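Wilmer Llanos has moved 41 apartments' worth of other people's belongings, and he can tell you what was in the last box of almost every one of them.

"Extension cords," he says, laughing. "Extension cords, one shoe, a jar of coins, the manual for a blender they gave away years ago. The last box is always the best box. You learn more about a family from that box than from the whole living room."

We met at his kitchen table on a gray morning in April, with coffee and a plate of his sister's corn cookies between us (I had three, and I would have had a fourth). Wilmer runs Neagu, a small business that helps people move out of places they've lived in for a very long time. He does some of the lifting, but mostly he does the part before the lifting: the sorting, the deciding, the sitting on the floor with somebody while they go through a drawer.

He fell into it by way of his uncle, Segundo Flores, who drove a delivery truck and got asked so often to help friends move that he stopped making plans for the end of the month. Wilmer rode along as a teenager. "My uncle was great with the truck and terrible with the people," he says. "He'd be standing there holding a lamp, saying, yes or no, yes or no? And this poor lady is crying about the lamp. So I started going in ahead of him and talking about the lamp."

What do you say about a lamp?

"You ask where it came from. That's it! You ask where it came from, and they tell you, and then they usually know what they want to do with it. Half the time they give it away right there. They just needed to tell it to someone first."

He has a loose order he likes to work in. Kitchens come early, as people are quick about kitchens and it gets them moving. Books come in the middle. Photographs come last, always, and they go in the car and never in the truck. Clothes he splits over two visits, because, he says, a person who has tried to get through a whole closet in one afternoon will start keeping everything by four o'clock.

"You can see it happen. At one they're tough. The old coat? Gone. At four they're holding a T-shirt from a bank and they can't let go of it. So we stop and we eat something."
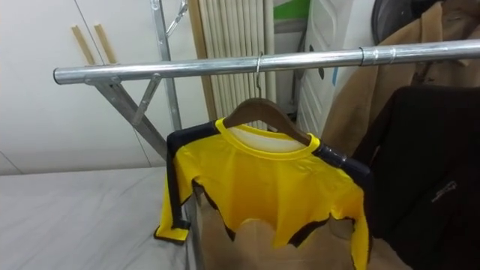

Food comes up a lot with Wilmer. He packs a cooler for every job and he has firm opinions about what goes in it: hard-boiled eggs, oranges already peeled, good bread, nothing with a sauce. He once tried soup. He won't say much about the soup, except that it was a third-floor walk-up and that it was lentil.

I asked about the longest job he'd done, and he sat back in his chair. It belonged to a retired surveyor named Abelardo Montoya, who had lived in the same house for 50 years and had kept every map he ever worked on. They were in tubes, in flat drawers, under beds, rolled up inside other maps. Wilmer and Abelardo counted them together, at Abelardo's request, and got to 262.

"He wanted the number. He didn't want to keep them all, he wanted to know how many there had been," Wilmer says. "And every one, he could tell me who he was working with that week and what the weather did. It took us most of a month. I should have charged him by the story and I'd be rich."

The maps went in several directions in the end. A county office took the ones that were still useful. A few went to grandchildren, and one, a survey of a creek that has since been moved, is on Wilmer's own wall over the refrigerator. He got up to show me. The creek is drawn in blue pencil, with a tiny note in the margin that reads "dog here, careful."

"I look at it every morning," he says. "I never met that dog and I love that dog."

Not every job goes like that. Some families are in a hurry, some are angry with each other, and he has walked into more than one house where two brothers weren't speaking and both wanted the same table. He doesn't take sides and he doesn't carry messages. In one case he suggested they each take the table for a year. He heard later that they'd kept it up, and that the handoff had become a sort of holiday with a lunch attached.
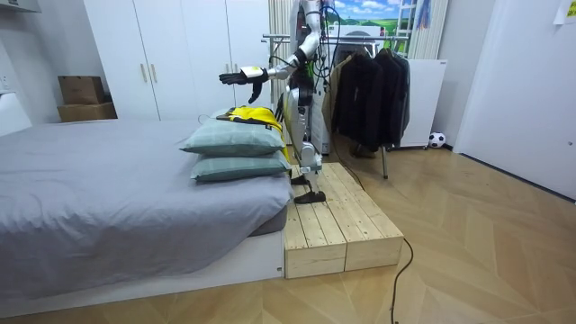 Sivaprasad Chowdary
Contributing writer, home and neighborhood

The business has changed a little since he started. More of his customers now are moving from a house into one or two rooms, often close to a son or daughter, and they call him months ahead. He loves that. Months ahead means they can do a drawer a week and have time to change their minds. He tells people to measure the new place first, then put tape down on the floor of the old one in the same shape, and see what fits inside it.

"People stand in the tape and they get this look," he says. "And then they go, okay, so the big sofa isn't coming. I didn't say a word! The tape said it."

He keeps a short list of things he thinks everyone should hang on to. Any recipe in somebody's handwriting. One tool that belonged to a parent, even if it's rusty. Letters, unless you've read them again and you're sure. And a list of things to let go of: spare hangers, mystery keys, any candle you've been saving for more than ten years.

"Light the candle," he says. "Have dinner, light the candle, it'll smell like dust for a minute and then it's fine."

I wondered what his own closets looked like, and he made a face and pointed down the hall. There is a door there that I was not invited to open. His uncle's old hand truck is in it, he told me, plus a box of cassettes, plus a thing for making waffles that he has never used. He's been meaning to get to it since he moved in.

"My friend Ulises Inga keeps offering to come over and ask me where everything came from," he says. "Maybe this summer. He'd have to bring the eggs."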